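Sonbridge Residents' Board > Communal Spaces > Tea point table, second floor

tilly_pad
Posted Tuesday, 9:14

The table by the tea point has been a dumping ground since September. I cleared it last night and took off sugar sachets, dead pens, three lots of post and a lot of crumbs. I'd like to agree what lives on it before it fills up again. My suggestion is one wire basket for small bits and nothing else.

Vosex
Posted Tuesday, 9:40

Agree with a basket, but not mesh. Crumbs go straight through and you end up lifting it every time you wipe. A solid tray would be easier.

kettle97
Posted Tuesday, 10:02

Mesh is fine. You can see what's in it, so people don't leave things at the bottom for months. We had a solid box in flat 11 and found a satsuma in it.

tilly_pad
Posted Tuesday, 12:35

I've gone with the black mesh one for now. Picture from this morning.

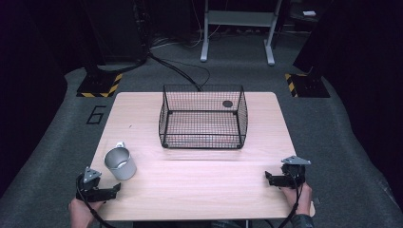

Basket and metal cup on the tea point table.

marlow_346
Posted Tuesday, 12:51

Looks much better. Is the cup staying? I'd put teaspoons in it, handle towards the wall.

Vosex
Posted Tuesday, 13:08

If the cup stays it wants to be next to the basket. Near the edge it will get knocked off by the first person with a coat. Also, what's the round grey thing in the basket?

tilly_pad
Posted Tuesday, 13:20

Not sure. Could be a rubber foot off something, could be a coaster. If it belongs to you, take it. Otherwise it goes on Friday's bin run.

kettle97
Posted Tuesday, 13:44

Check the toaster before you bin it. Ours at home lost a foot and it rocked about until I stuck a bit of cork on.

Vosex
Posted Tuesday, 14:10

Still think a tray is better. They had 35 cm ones in Prinance for under a tenner and I'm happy to buy it.

marlow_346
Posted Tuesday, 14:26

Could the tray go under the basket? Then the crumbs land on the tray and you rinse it.

Vosex
Posted Tuesday, 14:31

That takes up more of the table, but all right.

tilly_pad
Posted Tuesday, 17:02

OK. Basket stays, tray underneath if Vosex gets one, cup for teaspoons and moved in from the edge. Post goes back to the pigeonholes downstairs. Toaster has all its feet, I looked.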